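Reading the Room, Second Edition
Contents › Part Two: Surfaces › Chapter 13

CHAPTER 13
The Wall You Were Given

Most books on interiors begin with an empty box. The student is handed four smooth walls, a floor, a window in a helpful place, and told to be creative. Then the student graduates, gets a job in Rindport, and is sent to look at a room with one old brick wall in it and a client who loves it.

You will meet this wall many times. Clients love exposed brick the way people love old dogs, and with about as much interest in its kidneys. They want it kept, they want shelves on it, they want it to stop dropping sand on the floor, and they'd like the quote to come in under the one they got for paint.

This chapter covers what to look at before you promise any of that. We start with the upper part of the wall, which gets skipped. Students crouch down and study the bottom two feet with great seriousness, having been told that damp comes from below, and they go home without looking up. The top courses deserve the same attention. Old fixings live up there, and so do the repairs made by people who assumed they would never be seen.

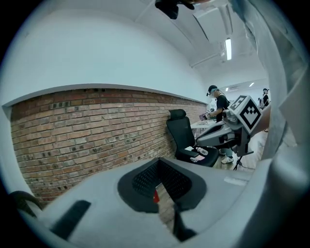
Figure 13.1 Brick wall under a white ledge. Note the small holes and missing mortar in the upper courses.

A ledge like the one in Figure 13.1 is a gift to the designer and a nuisance to the surveyor. It gives the eye a clean line where masonry stops and smooth white wall begins, and you can plan a whole room off that line. It can also hide the joint you most want to see. Write "not seen" in your notes when you have not seen something. It is a dull phrase and it has saved several careers, one of them mine.

Ceiling fittings come next. Fluorescent light is hard on brick. Lit flat from overhead, a wall can look like a photograph of a wall, and clients will blame the brick. Before anyone talks about sealing, staining or (it does come up) wallpaper, bring a lamp, set it close to the wall and off to one side, and let everybody have a look. I have seen a job of $2167 vanish in the time it took to find an outlet. My employer at the time, the Lostora office, was less pleased than the client.

Color is where the arguments start. Old brick is seldom one red. In one stretch you may find orange-tan, salmon, beige and gray, and here and there a patch gone pale and chalky. Pale patches have several possible causes: salts coming out of the wall, the remains of whitewash, an old cleaning that went too far. They call for different treatments, and guessing is expensive. Compare the patch to the bricks beside it, then to the mortar, and only then reach for a brush.
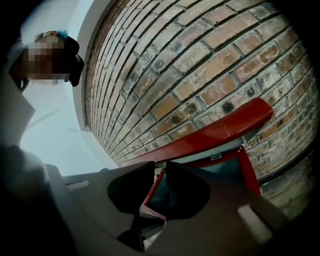

Sandro Messina disagrees with me on the pale patches, and asked that it be put in the book: leave them be, he says, unless they come off on your sleeve, because a wall cleaned to match itself ends up looking like it was bought last week. I have printed this against my better judgment, and I notice that I quote it to clients.

Holes are a smaller matter and take up more of everyone's time. A dark round mark on a brick face may be an old drilled hole or only a stain. Poke it with a matchstick. If it is a hole, try to learn what hung there before you hang anything new. The Endby project, which we return to in Section 13.4, lost 2 bricks and a very nice mirror to a hole that looked fine.

Terms to know before reading on: course, running bond, recessed joint, repointing, efflorescence. The last is the Ghasemi workbook's favorite word and means salt.

13.1 Looking up

Begin at the highest course you can see without a ladder.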